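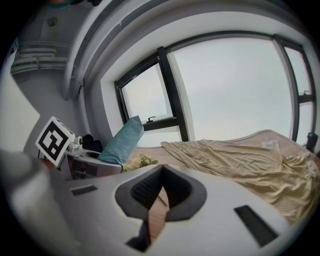
Bed task, seen from the gripper camera. The pale yellow blanket is bunched on the mattress, with the light blue pillow near the window.

Roy: household cloth demonstrations, collected by hand
README for release 2, Feb 15, 2020

Hello, and thank you for downloading Roy! This is a small set of demonstrations in which a person does an everyday job with cloth while holding a gripper, so that a robot can later be trained to do the same job. It was put together at the Baltport apartment by four of us (Lerato Mabuza, Oratile Mabaso, Hiu-tung Mak and Mio Sakai), and Reshma Ntuli looks after the files and will be the one answering your mail. If you used the October release, please read the section on changes before you mix the two, because the folder names have moved and your old loader will trip over them.

What is in the set

There are 100 demonstrations. 51 of them are bed tasks (spread a blanket, fold a blanket back, move a pillow) and the rest are table tasks, mostly folding a cloth and putting it down flat. Each demonstration has its own folder containing the video, the gripper path, the jaw opening over time, and a short text file called notes. Do have a look at the notes! They were typed right after each take, so they are full of typos, but they tell you things the numbers can't, such as "grabbed two layers, let go, grabbed again" or "Mio says the corner was folded under."

We kept the clumsy takes. A dropped blanket is marked "recovered" if the person picked it up and carried on, and "stopped" if they gave up. Please don't throw the recovered ones out without trying them first. Our own folding policy got noticeably better at second grabs once we put them back in, though we only tested that at home, so to speak, and would love to hear whether it holds for you.

How the takes were made

The person stands, picks up the Melilov hand-held gripper, waits for the beep, and does the job at whatever pace feels natural. We didn't script the hand path. We did ask everybody to open the jaws fully before each grab and to pause for a breath after letting go, which makes the cutting into steps a great deal easier. Oratile is left-handed, and the takes are labeled for it, so you can balance or filter as you like.

A printed marker cube was used to line up the paths with the room. If the cube is out of view for long, the path file has a column called trust that drops toward zero, and we suggest you skip those stretches when you compute actions.
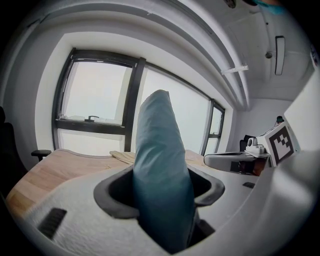

Table task by the window, with a folded pale beige cloth on the light wooden tabletop behind the blue finger.

The lens is a very wide one, so straight things come out curved and the corners go black. The videos are left that way. Lerato's undistort script is in the tools folder, and it works nicely on the middle of the view, less nicely toward the rim. For training we feed in the curved video as it is and have never regretted it.

Changes since October

Folders are now grouped by task first and person second. Jaw opening is stored in millimeters throughout (some of the older takes were in raw counts, sorry about that). The remote-control takes made over the Veltel link have been taken out and will get a release of their own, as the delay on that link made the hand motions so different that mixing them in did more harm than good.

Known problems

Daylight is the big one. Both tasks have takes close to a window, and on bright days the exposure jumps when the gripper turns toward the glass. The two-layer grab is also badly under-labeled: Hiu-tung went through the bed takes carefully, but the table takes haven't been checked yet. And the fingers hide part of the cloth at the very moment you would most like to see it, so if you are estimating cloth shape, expect gaps there.

Using it

Research and teaching are both fine, and so is showing clips in a talk. Please name the set and the release number when you do. If you find a bad label, send Reshma the folder name and the time in the clip, and she will put the fix in the next release with a thank-you in the credits file.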